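**Ticket 422: yellow top won't stay folded**
Opened by: Nga Lương
Status: open

Okay, so I've been fighting with this mustard top since lunch and I'm writing it all down before I forget what I tried. The fabric is slippery, it creases if you look at it funny, and every time I get it into a neat rectangle the top layer slides off toward me. The cotton shirts from the same Javlow order went fine!

**What I tried**

1. Folded it in thirds the long way, same as the shirts. Looked great for maybe a minute, then one side crept open.
2. Asked Phúc Lưu, who said to shake it out hard and start flat. Better, but I still had ripples all through the middle.
3. Steamed it on low and let it cool on a hanger (Mỹ Từ's idea, thanks!). The worst creases came out. The sliding did not get better, sorry Mỹ.
4. Rolled it. It holds, but Đức Kim wants everything flat to match shelf 107, so no rolling.
5. Back to the table to lay it out lengthwise and smooth from the middle toward the ends. Still wrinkled and partly folded over, with a flap hanging toward the front. The dark gray piece is in the white mesh basket at the back, so leave that one alone please, it has its own ticket (209).

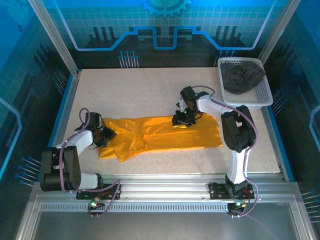 **Next up**

I want to try a sheet of tissue inside the first fold, so the two shiny sides aren't rubbing on each other. Kha Thái thinks we have some left from the Khúc boxes. If anybody finds it, drop it by the steamer and I'll give it another go after 3:00.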